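A robot in the back room: talking with Róisín Sheehan and Maeve Carroll

By the time I got to the Celler workshop it was already past four in the afternoon and Róisín Sheehan was lying on the carpet with a flashlight in her teeth. She waved me in with a hex key. Maeve Carroll was at the laptop, eating crackers, and told me to mind the cables.

They've been building on the robot they call Plulley since July. The name started as a typo in a parts list (it was meant to be "pulley") and by the time anyone fixed the list it had stuck. The body came secondhand as a bare two-legged machine with no hands and a control box that, in Maeve's words, "smelled like a toaster." Most of what makes it useful is their own work.

"People think we built the whole thing, and I always feel bad correcting them," Róisín told me once she'd gotten the flashlight out of her mouth. "We did the wiring, we did the hand mounts, we wrote pretty much all the code it runs now. The legs I wouldn't touch with a ten foot pole."

I asked what the hardest bit had been, expecting to hear about software. Both of them said "cables" at the same time and then laughed for a good while.

"You route everything so nicely with the arm hanging down," Maeve said, "and then it reaches up for something and you hear this little tick, and that's a connector letting go. We went through 16 of those in the first month. Sixteen! I had a jar." The fix was to leave a loop of slack at the joint, which she thinks looks terrible and Róisín rather likes.

The control board is a Nartey, bought used, and they've got mixed feelings about it. It's quick, and it was cheap, but the manual is 60 pages long and Róisín says maybe nine of those are about the board they own. She has penciled her own notes in the margins all the way through. I had a flick and a lot of them are just the word "no."

What I really wanted to know was what it's all for. I mean, it's a lovely thing to have in a workshop, but these two have day jobs! Maeve took this one.

"Shelves," she said. "I want it to put things on shelves and take things off shelves. That's the whole dream. I've got a bad shoulder and a garage full of stuff, and I'd love to say, go get me the blue tin, and have it bring me the blue tin."

At the moment they practice with whatever's light and won't matter if it gets dropped. Róisín keeps a notebook of attempts, and she reckons they're at roughly 200 now. She wouldn't give me a success rate. "It depends what you call a success," she said - and Maeve, from across the room, said "holding it."

The trouble is mostly distance. Looking down at a shelf from above, the robot is pretty good at knowing where something is side to side and not so good at how far down it is. A plain surface in one color makes that worse, as there isn't much for the cameras to go on. They've tried strips of patterned tape, which helped, but Maeve hated having to tape up furniture and pulled it all off again. Now they're using a piece of software called Vastia that takes a bunch of readings while the arm moves and averages them out. It's slower. I asked how much slower and got two quite different answers.

I wondered if they ever argue. "About the thumb," said Róisín. She wants it to close first, Maeve wants it to close last, and the code currently has a setting for each with their initials on it.

"Mine's better with cans," Maeve said. "Hers is better with anything soft, I'll give her that. What I'd like is for it to open the hand up, have a look and pick for itself, and we've got a first go at that running, but it takes ages to make up its mind."

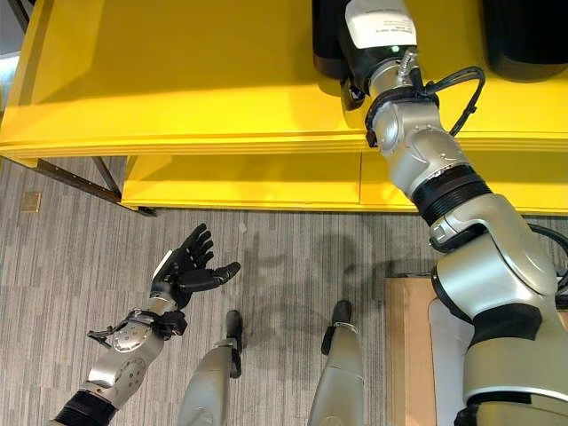
"So that's what I'm on for the next few weeks," she went on, "and Róisín's going to redo the wrist mount, the one on the left, as she's never been happy with the screws. Then we'll try the garage. I haven't told her how full the garage is."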